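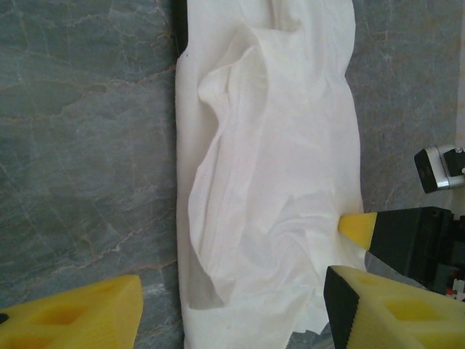

Reading schemes: do the levels mean anything?

Potholm Library has taken delivery of the new Tallurgate readers, and the junior shelves have been rearranged to make room for them. Parents have been asking at the desk whether they should switch. My answer so far is a shrug, and I'll try to explain it.

Tallurgate sells itself on levels. Every book has a coloured spine and a number, and the leaflet promises that a child who starts at the bottom and reads upwards will be "a confident independent reader" by the end of the top band. It doesn't say how long that takes, or what happened to the children who were tried on it, or whether there were any. I wrote to the publisher in April to ask. I got back a second copy of the leaflet.

The books themselves are a mixed bag. I read all 40 of them over a fortnight – not a great hardship, as the early ones run to a sentence a page. Levels 2 and 3 are supposed to be a clear step apart. I put a book from each in front of my own two with the spines covered, and neither they nor I could tell which was meant to be harder. The level 2 story had "although" and "through" in it. The level 3 one was mostly a pig getting on and off a bus.

The pig is quite good, I should say. So is the one about the lighthouse, where the pictures carry a joke the words leave out, and my youngest asked for it again at bedtime. But she would have asked for it whatever colour the spine was, and that is my trouble with the whole business. The older Perarine books, which have been moved to the bottom shelf by the radiator, have no levels at all. They are tatty and some have been mended with tape. They also have far better rhymes, and a child who has heard one three times will happily "read" it back to you from memory, pointing at the words more or less in the right order. Schemes tend to call that guessing. I'd call it a start.

The library's lending list has 1434 titles for under-eights. It seems a pity to steer everyone towards forty of them on the strength of a leaflet.

If your school uses Tallurgate and you think it has worked, I would like to hear from you, especially if you can say what your child was reading before. "She's on purple now" doesn't tell me much.

The Tagle Road story group carries on as usual in the back room. Bring any book you like, levelled or otherwise. The Perarine books can be borrowed for three weeks, and the desk will renew them if no one else has asked.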